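Section 8: Protecting the table for a shellfish supper

The Grastora desk mat is sold as a wipe-clean surface. We have our doubts about "wipe-clean" once crayfish are involved, so please read this section before you put any food on it.

Before you start

1. Clear the mat. Lamps and tissues may stay at the back of the desk, but run the lamp's cord well away from the food.
2. Lay the mat flat. The leaflet claims it settles "in minutes". Allow up to 2 hours, with a heavy book on each corner.
3. Line a large bag for shells and stand it within reach. A paper bag without a liner will leak, whatever the shop says.

Note: The mat (part 626) is supposed to shrug off lemon juice. Solveig Moen tested ours for this guide and was left with a pale ring. Wipe up juice straight away.

Serving and clearing

4. Let cooked crayfish drain in a colander first. The mat has no raised edge, so any liquid goes where it likes.
5. Put them in the middle of the mat, a few at a time.
6. Keep a round bowl for collecting. It can go on the floor below the front edge if the desk is full, though we wouldn't choose that over a pale carpet.
7. Bring the crayfish forward to the edge and drop them into the bowl one by one. Sweeping the lot over in one go sounds quicker. Try it once and you'll see.
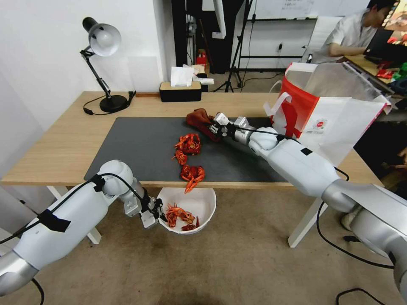 Caution: Claws catch on cloth. If you wear fabric gloves for handling, take them off before you wipe down, and don't leave them lying on the mat, where they soak up whatever has been spilt.

8. Wipe the mat with warm water and a drop of washing-up liquid. The makers recommend their own Mulis spray. We could find no difference between the two, apart from the price.
9. Dry both sides and leave the mat unrolled overnight.

If the smell lingers, repeat step 8. Baking soda is often suggested, and Dulce Ocampo swears by it, but it left a white film on our dark mat that took three rinses to shift.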